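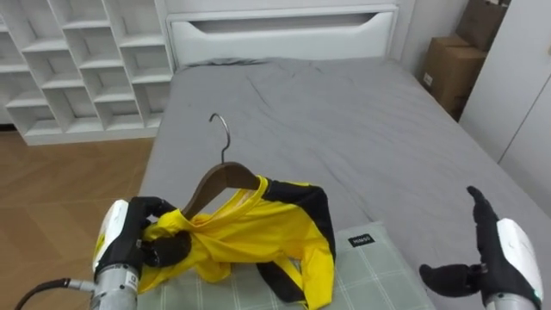

How the Drorkum Award Is Paid Out

Aug 29, 2021

The Drorkum Award for students with disabilities enters its second cycle this fall with a changed payment schedule. The fund supports 9 students at a time. Each receives tuition credit for 2 years, plus a separate allowance for access costs that the college does not cover.

The two parts are kept apart on purpose. Tuition credit goes straight to the college and appears on the student's account before the first bill is issued. The access allowance goes to the student. It is set at $1,696 per academic year and may be spent on note taking, captioning, adapted transport, equipment repair or personal care hours tied to class attendance.

In the first cycle the allowance was paid back against receipts. Students bought what they needed, sent in the paperwork and waited, in the slowest case, 40 days. For a student whose wheelchair battery has failed, that wait can cover a third of a semester. Several put off repairs until the money from an earlier claim had arrived.

Under the new schedule, half the allowance is paid in August and half at the start of the spring term. Receipts are still collected, but after the fact, and a student who has spent less than the full sum may carry the balance into the second year. Unspent money at graduation returns to the fund.

Vuvance, which handles the accounts, has also cut the claim form from nine pages to two. The medical section is gone. A letter from the campus disability office is now enough, and it is asked for once, at the time of application.

Eligibility has not changed. Applicants must be enrolled at least half time, must be registered with the disability office and must submit a short statement of study plans. Grades are reviewed at the end of each year, with an automatic pause for medical leave. A paused award keeps its full value.

One question remains open. Some state benefit programs count cash in a student's bank account as a resource, and an upfront payment may push a student over the limit. De Bruijn, the law office advising the fund, recommends that affected students ask for direct payment to the supplier. The request is a check box on page two of the form.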